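4.2 Update delay on low-cost handsets

Update delay was measured as the time between the public release of a system patch and the first offer of that patch on a given handset. The sample held 200 handsets of two models, the Sesmont and the Zulari, all bought unlocked and left on factory settings. Each handset polled the update server every 12 hours. Handsets that missed five polls in a row were dropped from the run and their earlier records kept. Collection started in August and the logs were frozen on May 15, 2019.

Delay was computed per patch, not per handset, so that a patch offered in stages would be counted once, at the median offer time. Patches that were withdrawn and then issued again under the same build number were treated as one release.

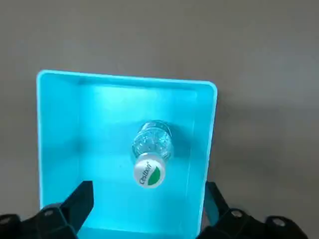 Sorcha Ní Chonaill objected to that last rule on reading the draft, saying that a withdrawn patch leaves the user exposed for the whole gap and should count as a failed release in its own right. The rule was kept for the main analysis, and the stricter count is given in the appendix. The ranking of the two models is the same under both.

The carrier had a larger effect than the model. Handsets on the Brennan network waited longer for every patch in the series, including those that changed no radio code and so needed no carrier testing. Free storage had a weaker effect – a full handset was offered the patch on time but often could not download it.

Figure 2. Work table with a light blue plastic tray between two other containers. 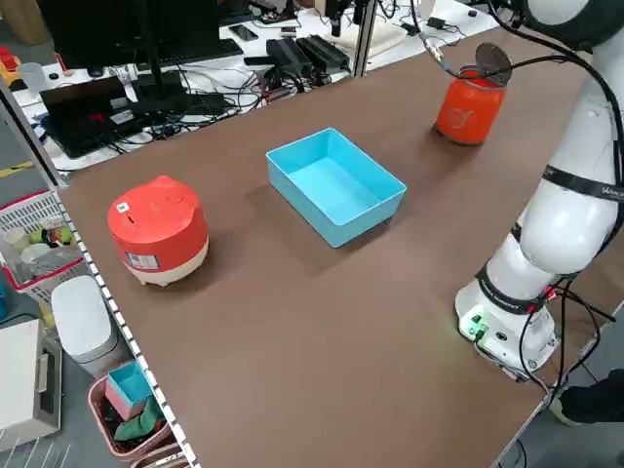
4.3 Limits of the polling method

Polling records an offer and says nothing about installation. A user may put off a restart for weeks, and the server log does not show it. Gearóid Ó Súilleabháin's earlier work with the Kakunine client dealt with this by reading the build number from the handset itself, but that client needs a permission that neither model grants by default.
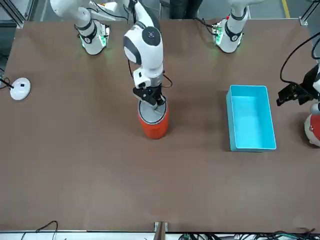 A second limit is the clock. Handsets without a SIM card drifted between time checks, and offer times from these units were corrected against the server header before the medians were taken. Units with no valid header were left out of the carrier comparison but kept in the model comparison, where a small error in the offer time does not change the order.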